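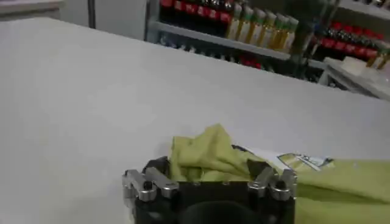 I bought my first proper waterproof jacket in July, which tells you how well I plan things. It was a Breltov, it cost me £80 in the sale, and I wore it on the hill above Ellery in such heat that I was wetter inside than out. Lovely colour, though!

Since then I've become a bit of a bore about walking clothes. My friend Krishnamoorthy Acharya walks in an old cotton shirt and a jumper his aunt knitted, and he's always comfortable (annoying man). I'm the one at the gate, unzipping things.

What I've learned is to start out slightly cold. If you're cosy in the car park you'll be boiling by the first stile. I wear a thin wool top next to the skin, a light fleece over it, and the jacket stays rolled up in my bag until it really rains. Not drizzles – rains.

Trousers are harder. I tried three pairs before I found some Gerus ones that let me lift my knee without a fight, and I've worn them up Rimia twice now, all 2,317 feet of it. The pockets are too shallow and I've lost a good penknife to them, but I'd buy them again tomorrow.

Socks next month, if the editor lets me. I have a lot to say about socks.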